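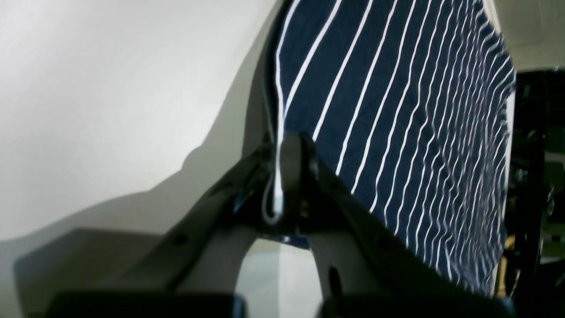
To: Bellthorpe Robot Club list
Date: 4 November 2018
Subject: Re: Cloth task, grip point and logging

> We have 104 runs logged on the cloth task. Most of the
> failures are still marked "slip", with no note of where on
> the cloth the jaws closed. Can the Edby group say which grip
> point they want used before we record any more? Also, is the
> wrist view good enough to find the hem, or do we need a
> second camera on the stand?

Grip point first. Please close on the edge, with the jaws square to it, and keep off the middle of a fold. A fold gives the fingers several layers at once and the force reading then means very little.

On the wrist view: the stripes help. Where they run straight and well apart the cloth is lying flat, and where they crowd together it is bunched. Plodesach (our edge finder) uses that spacing and nothing else. It still confuses a rolled edge with a true hem — see below.

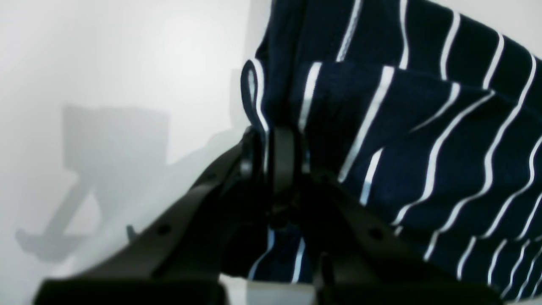 Wrist view, striped cloth, jaws up against the folds.

I would leave the second camera until December. It means another calibration, and the Manalastas rules allow only 5 minutes for set-up on the day.

For the log, please split "slip" into 2 codes:

S1 - cloth lost while closing
S2 - cloth lost while lifting

Old runs can stay as they are. The shadow on the wall also moves with the arm, so mask the left side before running the finder.

Edby group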